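Stakthorpe Hatley Kitchen Cell
Demonstration recording station for single-arm manipulation

Overview | Specifications | Ordering | Downloads

The Hatley Kitchen Cell is a play-kitchen workspace, arm mount and recording package for collecting teleoperated manipulation examples. It ships with the Karaca recorder and writes episodes that can be passed to a training job without a conversion step.

The props are toy food, cans, containers and plates. Layout is not fixed. Operators are expected to shift props between episodes, and the recorder prompts for a reset after every 5 saved episodes by default. The interval can be changed or switched off.

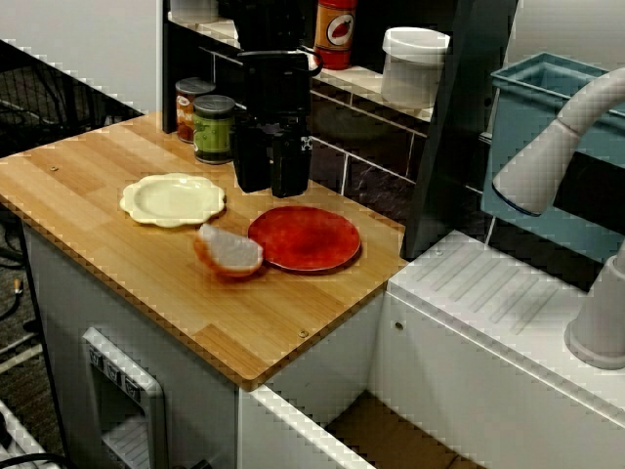
Counter area with two plates, toy bread slice and cans; gripper behind the cream plate. Sink unit at right.

Plates with different rims and colors are useful for placement tasks, where a policy trained on one plate tends to fail on the next. Task text is entered once per session ("put the bread on the red plate") and stored with each episode. Failed attempts can be kept and flagged, or dropped at the pedal.

Specifications
Arm reach: 700 mm
Gripper: parallel, two-finger
Control: leader arm or handheld controller
Recorded streams: joint positions, gripper opening, commanded action, camera video
Onboard buffer: 300 episodes, then transfer required
Operator input: two-button foot pedal (save / discard)
Part number: HK-874

Notes on use
Run the gripper zero routine at the start of each session. Episodes recorded before zeroing are marked uncalibrated and left out of the default export. Keep lighting the same within a session and vary it between sessions - the recorder logs session start time, so splits can be made on it later.

The Drangate review tool (sold separately) plays episodes side by side and allows trimming of idle time at the start and end. Trims are stored as markers. The source recording is not altered.

Ordering
Supplied as a complete station or as a prop and furniture kit without arm. Kit orders do not include the pedal. Next production batch ships in December.

Technical questions before purchase: Malou Mikkelsen, Applications, Stakthorpe.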